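工单主题:Trilau 底板上的蓝色件有的插不到底,有的一碰就倒
提交到:Graveck 售后
购买渠道:Meten
提交时间:2022年7月
状态:处理中(等补件)

你们好,我又来了(上次是十二月问发票抬头的那个人,也是我,哈哈)。这回是东西的问题,写得会有点长,因为我把能试的都试了一遍,边试边记,省得你们回过来第一句就问我“请问有没有清洁过”。清洁过了,清洁了好多遍!

先说情况。我们在 Meten 下单的 Trilau 底板一套,白色板子加一盒蓝色件,付了 2,690,收到以后一直放在 Cù 那间屋里用。板子上画着各个零件的轮廓,蓝色件按轮廓摆回去就算归位,道理很简单,谁来了都会用。刚开始那阵子特别顺,我还在群里夸过。

后来开始不对劲了。有几根小的蓝色圆柱,往孔里放的时候会卡在半截,你得再按一下才下去;还有几根正好反过来,放进去晃晃荡荡的,板子稍微挪一下它就歪,有时候直接躺下。同一盒里面又紧又松,我实在想不通。

下面是我自己的排查记录,按做的先后写的,有些写得碎,别介意。

第一步,换孔。我怀疑是孔有大有小,就把卡的那根拿去试别的孔,结果到哪儿都卡。再拿松的那根去试卡的那个孔,还是松。所以问题应该在柱子,孔的嫌疑小很多。我还把柱子倒过来插,有一根倒过来就能进,正着就不行,这根我拿铅笔在底下点了个点,免得混掉。

第二步,擦。板子用微湿的布擦,蓝色件放温水里加一滴洗洁精泡了一会儿,捞出来摊在毛巾上晾到第二天。晾干以后再试,卡的照旧卡,松的好像好了一点点,也可能是我心理作用。顺便问一句,印的轮廓线能不能用酒精擦?说明书上只写“避免使用强溶剂”,酒精算不算强啊?我没敢试,角落里那一小块灰印子我就先留着了。

第三步,量。找人借了卡尺,把卡的和松的都量了。同一根柱子上头和下头读数不一样,卡的那几根下头偏粗,手指摸过去能感觉到一圈很细的毛边。松的那几根我没摸出什么来。读数我没抄下来(对不起,当时手上没笔,后来卡尺又还回去了),你们要是非要数字我再去借一次。

第四步,看桌子。这一步是 Cường Lâm 提的,他说你先别怪柱子,先看看桌面平不平,板子底下有没有东西。我们把板子掀起来看,底下还真有一小粒硬渣,不知道是什么,反正垫在那儿板子就会翘一个角,人在另一头一按它就跷一下。把渣子弄走,桌面也擦了,板子放平以后,松的那几根倒得少多了!所以“一碰就倒”这半个问题,起码有一部分是我自己的锅,先认了。

不过卡的还是卡。板子平不平都卡。

第五步,换环境。那间屋下午会闷,我想会不会是热胀冷缩之类的,就把整套东西挪到隔壁开着空调的屋里放了一晚上,第二天一早去试。没区别。又挪回来了,搬来搬去的时候还掉了一根小柱子,趴地上找了半天,滚到柜子底下去了。

第六步,磨。只磨了一根!拿很细的砂纸把底下那圈毛边轻轻转了两下,磨完一放就到底了,手感特别好,跟刚买来那会儿一样。剩下的我没动,怕磨多了变成松的,也怕你们说我自己改过就不给换。所以先停在这儿,等你们说话。

现在的结论(我的,不一定对):卡的那批是底部有毛边,数下来是 5 根,磨过的那根也算在里面。松的那批,板子放平以后勉强能用,但还是不如原来稳。

想请你们帮忙的事情,我一口气说完:卡的能不能补发?不用整盒换,圆柱补给我就行,别的件都好好的,那个圆的大件一点毛病没有,我不想寄回去。要是你们觉得磨一磨就行,那也请明确回我一句“可以磨”,我留个底。另外板子底下能不能配几个防滑垫?深色桌面挺滑的,板子用着用着就斜过去了,归位的时候老得先把板子扶正。我现在是拿双面胶先对付着,撕的时候怕把桌面弄花,不敢贴太大块。

——以下是往来记录——

Graveck 售后(Damian Malinowski):
您好,记录很详细,谢谢。请先不要继续打磨。麻烦您确认一下包装盒侧面的批次号后三位。关于酒精:可以,用布蘸少量擦,不要直接往板面上喷。

我:
收到收到。盒子侧面后三位是 135。盒子被压得有点皱,我对着灯看了两遍,应该没看错。酒精试了,灰印子一下就没了,线还在,谢谢!早知道早问了。

Graveck 售后(Damian Malinowski):
批次号已登记。请问松动的圆柱和卡住的圆柱是否一直混放在同一个盒子里?有没有用过其他来源的零件?

我:
一直混着放的,用完就全扫进盒子里盖上,也没分格。别的来源没有,就这一盒。不过你这么一问我倒想起来,盒子里原来有张海绵垫,去年不知道被谁拿走了,之后零件就直接在硬盒子里晃。底下那圈毛边会不会是互相磕出来的?我不懂注塑什么的啊,瞎猜的。要真是这样的话,补件的时候能不能顺便塞张海绵?剪一块普通的也行,我自己裁大小。

还有运费的事先问清楚,Meten 的页面上写满 3,000 包邮,我这单当时没到,邮费是我自己出的。补件不会再收一次吧?

Graveck 售后(Damian Malinowski):
补件不收运费。海绵垫我去仓库问一下有没有库存,有的话一起寄。磨过的那一根请继续留着使用,方便的话过一段时间告诉我们它有没有变松。防滑垫这套产品没有标配,可以用薄的硅胶垫,剪成小圆片贴在板子背面四个角,厚度要一致,否则板子又会翘。

我:
好嘞,硅胶垫我已经买了,透明的那种,到了就剪。磨过的那根这几天一直在用,目前还是一放到底,没变松,我给它单独放了个小袋子,怕回头又分不清哪根是哪根。

补充一个小发现,可能对你们有用也可能没用:卡的那几根如果一边按一边稍微转一下,比直着往下按容易进。拔出来的时候也一样,转着拔。直着硬拔的话板子会跟着抬起来,旁边的件就全跟着晃,前面说的“一碰就倒”有好几回其实就是这么来的。现在我们的办法是先放卡的,后放松的,顺序反过来就容易白摆一遍。挺笨的,但是先这么用着吧。

收件地址还是原来那个,写 Cù 收就行,电话没变。周三上午我不在,别排那个时间送,放门口容易被人顺手挪走。

下面能看到板子和桌面,摆的东西每张不太一样。 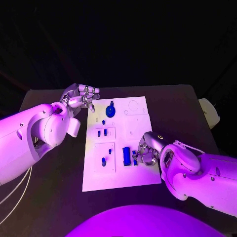
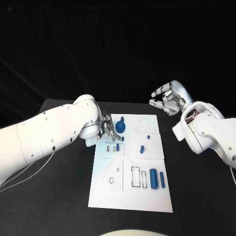
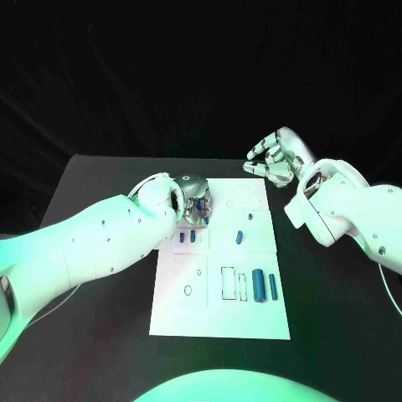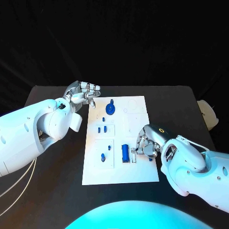 附件(共四张):深色桌面、白色底板和蓝色件,使用中。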